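Can the machine fold my towels yet?

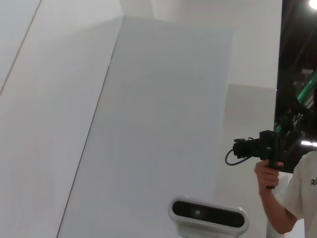

Abdella

I am interested in household robots since many years, mostly as a person who does not like to do the laundry. Every spring I ask myself the same question: can I buy a machine which does my chores, and does it do them well enough that I don't do them again after? This year I want to write the answer down, so I can compare it next time.

First, what I have at home. My robot vacuum is called Olska (I gave the name, it was the name of a boat in my childhood town). It is 4 years old. It cleans the floor of the kitchen and the corridor very good, and the bedroom not so good. The carpet there has long threads on the side, and Olska eats them. Before I start it I must pick up the socks, the charger and the small rug of the bathroom. This takes me some minutes every time. So I think the correct sentence is that we clean the floor together.

The dishwasher is also a robot, if you are generous. It does the hard part, which is the washing. I do the part that looks easy, which is taking a plate and putting it in the right place. For a machine this easy part is the hard one. A plate can be wet, it can be behind a glass, or it can be under a pan. A child of six can do it (mine did not want to, but could).

Then there are the arms. I watched many videos of robot arms which fold towels, and I made a small test of my own for comparison. I folded 19 towels at normal speed, with the radio on, and I was ready before the news finished. In one video I liked very much, the arm made one towel in 49 seconds, and the towel was already flat on the table when it began. My towels come out of the dryer in one big ball. I would like to see the video with the ball.

In the workshop where I work the situation is different, and I think better. We pack small metal parts in boxes, always the same parts and the same boxes. There an automatic arm is good company. It does not get bored after 500 pieces, and I do. But when a box arrives with one corner bent, the arm stops and a person must come. Here also the small surprises are the expensive ones.

What I notice is how much work of people is behind such machines. Somebody holds the camera, somebody sets up the wall and the light, somebody tries the same movement again and again. A colleague asked me if this is a bad sign. I don't think so. My grandmother had to show me many times how to fold a shirt, and I still do the sleeves wrong.

So my answer for this year: floors yes, with help. Dishes half. Boxes at work yes, if the boxes are nice. Laundry no, and the bathroom I don't even ask. If you have a machine at home that can open a ball of towels, please write me in the comments which one it is and how long it needs. I will test again in June, when the thick blankets must be washed and I will be in a worse mood.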